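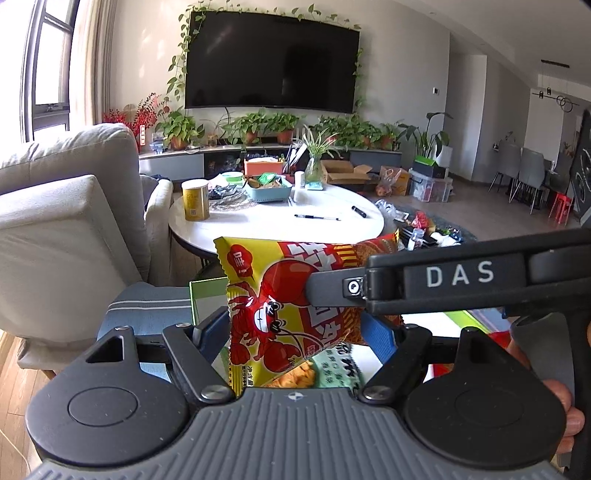
Nullari 9 on the Trovdale tablet: keep my data or wipe everything?

Last updated: Thursday

Hi all! I've been running Nullari 8 on my Trovdale tablet since it came out and I love it, best thing that ever happened to this old slab. Now 9 is up and I'm itching to flash it, but the release notes only say "clean install recommended" and I have a ton of stuff on there (game saves, notes, a launcher I spent a whole weekend setting up!). I tried a dirty flash over the top last night and the recovery stopped with error 1142 before it wrote anything. Tablet still boots into 8 just fine. Do I really need to wipe? And what is 1142? Recovery is the Nakpan one, whatever version was current in June. Bootloader is unlocked, battery was at 45 percent.

Posted by trovtinkerer

wrenchbyte

Oh you're going to enjoy 9, it's so much smoother on this tablet! 1142 is the recovery complaining that the system partition is too small for the new build. Nullari 8 fit in the stock layout, 9 needs 4000 MB. So it has nothing to do with your data yet, it never got that far.

What worked for me:

Update the Nakpan recovery first. The June one can't resize partitions, the newer one has it under Advanced. Reboot straight back into recovery after you flash it or you'll still be in the old one (got me twice).

Copy everything to a PC. Internal storage too, all of it. The resize takes its space from the data partition and data gets formatted in the process, so yes, I'm afraid that part is a wipe no matter what.

Advanced, Resize System, type 4000, swipe. Then format data, reboot to recovery again, flash Nullari 9, then your Google apps package if you use one, and only then boot. If you boot first and add the Google apps later you get setup wizard crashes all day long.

First boot is slow! Mine sat on the logo long enough that I made lunch. Leave it alone.

For the game saves, use the Amholm backup app before you start and move its folder to the PC along with the rest. It needs root to grab app data, so check that root still works on your 8 install. My launcher layout came back exactly as I had it, icons and all, I was so happy. Don't restore system apps or Wi-Fi settings from it though, just your own apps.

Oh, and charge it up before the resize. 45 percent would probably make it but I wouldn't want to find out.

pixelmoss

just wipe it, dirty flashing is always asking for trouble. I did a full wipe and 9 runs great

oldromfan

Seconding wrenchbyte, great write-up. One thing to add: if you ever want to go back to 8 you don't have to shrink the partition again, 8 installs happily on the bigger one. Also the auto-brightness in 9 is jumpy out of the box. Turn it off, reboot, turn it on again and it settles down. Sound over HDMI is still broken for me, so if you use the tablet on a TV maybe hold off for the next build.

Comments

trovtinkerer: It's running!! Error gone after the resize, saves all restored. Thank you wrenchbyte, this tablet feels brand new

kettlemode: does the resize work on the smaller storage model?

wrenchbyte: @kettlemode yes, same steps, you just end up with less room for your own stuff

sundog: HDMI sound works here if you turn off the equalizer. Worth a try oldromfan!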